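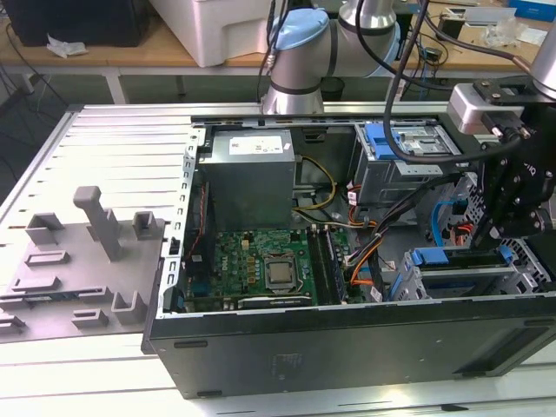
Can you swap the hard drive in an old Dell tower without taking everything else out? On most of them the drive comes out by itself, with two cables and a pair of blue plastic rails to deal with.

Posted in May by the Votton bench desk
376 shares | 6 comments

Shut down, pull the power cord, lay the tower on its side and take the panel off. Guides love to promise a two-minute job. I doubt it. Old plastic latches get stiff. 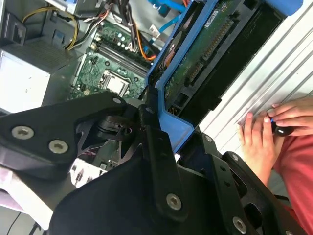
Next, the cables. Grip the plugs – never the wires – and pull straight. Power first, then the thin data cable. Leave the processor and memory alone, whatever some forum says about "reseating everything."

Squeeze the blue rails and slide the old drive out. Move them to the new one, label up. 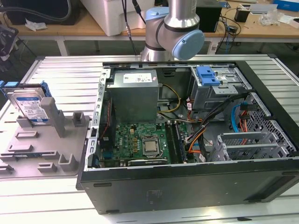
Photo: Holtberg / Pliltmont Repair Pages

A 500 GB drive will do for an office machine. I'm not convinced by "refurbished" ones, cheap or otherwise. Push the new one in until the rails click, then plug both cables back in.
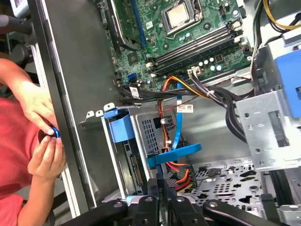

Tănase wrote that the data plug on theirs felt seated and wasn't, so check it again before you close up.

Related
Cleaning a noisy case fan
Is more memory worth it?
Old drives: wipe or drill?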